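September, 6:40 am, pump shed

Got in early to look at the irrigation pond before the mowers went out, and I'm glad I did. The level on the staff gauge was down 3 inches from where I left it last night, and we only ran the back nine greens! I went over the controller log twice. It says 900 gallons a minute at the Bemo pump, same as all last week, so either the log is fibbing or we've got water going somewhere it shouldn't.

Walked the main from the shed to the 14th tee and found a soft patch by the old Gruber valve box (the one with the cracked lid, which I keep meaning to swap). Stuck the probe in and it went down like butter. Flagged it, closed the isolation valve and wrote the time on the lid in grease pencil.
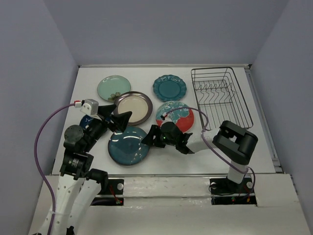
Rupert Strebel came by with the conductivity meter while I was still digging. Pond reads 217 at the intake, lower than I'd have guessed after such a dry stretch, so the wetland cells up top must still be feeding us a bit of decent water. He wants to pull a sample at the cattail end too, and I said go ahead, but take the waders with no hole in them.

Down at the pipe it's the gasket on the tee, pinched on one side. I have a Buker repair coupling in the right size, I think, on the shelf behind the fertilizer bags. If it's the wrong one we're waiting on a delivery, and I'd hand water 12 through 15 in the meantime. Not my favorite way to spend an afternoon!

Flow meter total at shutdown was 3,003 (that's thousands of gallons, for whoever reads this next). Please write down the number again before anybody opens that valve, so we can see what the repair does to the nightly draw.

Still to do: new lid for the valve box, clean the intake screen, ask Bernura about the aerator part. Gauge again at 5 pm.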